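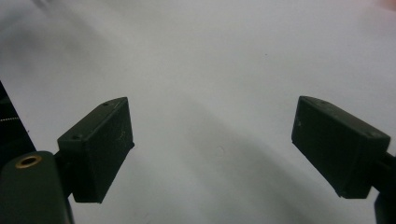 阅读时间：3分钟

白色台面日常养护常见问题

以下问答由 Fomus 售后组整理，适用于哑光白色桌面和工作台面。亮面和木纹台面请看另一页。

新台面装好后多久可以使用？
胶缝需要静置一晚，第二天可以放轻的东西。落地柜和重的设备建议再等一天。

平时用什么擦？
软布蘸温水拧干，顺着一个方向擦，再用干布收一遍。有油的地方加一点中性洗洁精。不要用钢丝球、百洁布的绿色硬面和去污粉，哑光面磨过以后会局部发亮，没有办法恢复。

为什么看上去有的地方偏灰，有的地方偏白？
哑光白面受光线影响很大，靠窗一侧会显得亮，背光和有影子的地方会偏蓝灰。判断是否有色差，请关掉侧面的灯，白天站在正前方看。如果换了角度灰色还在原处，先用温水擦一遍，多半是积灰或者洗洁精没有擦净。

圆珠笔和马克笔的痕迹怎么去掉？
用棉签蘸酒精轻点，不要来回抹，点完马上用清水擦。时间久的马克笔印可能会留下淡色。

可以直接放热锅吗？
不可以。60度以上的东西请加隔热垫。烫出的黄印不在保修范围内。

可以在上面裁纸、切东西吗？
请垫切割垫。白色面上的刀痕会吃灰，过一段时间就成了黑线。

边上起翘了怎么办？
不要自己打胶。拍一张近照和一张整体照发给售后，写上订单号，由 Rafia Usmani 统一安排上门。

小划痕能修吗？
指甲刮过去没有感觉的，可以用 Staravico 修复膏，先在不显眼的角落试一小块。能卡住指甲的，需要换板。

换一块板多少钱？
标准尺寸每块900元，含拆装，不含搬运。非标尺寸要先量，报价由 Tuva Amundsen 回复。

原来的型号停产了，还能配到吗？
2633型白板还有库存。更早的型号只能配相近的白色，新旧放在一起会看出差别，建议整排一起换。

冬天台面和墙之间出现细缝，正常吗？
开暖气以后有细缝属于正常收缩，8月再看一次，没有合上再联系我们。

台面可以打蜡吗？
不需要。家具蜡会让哑光面出现油斑，已经打过的，用温水加中性洗洁精多擦几遍。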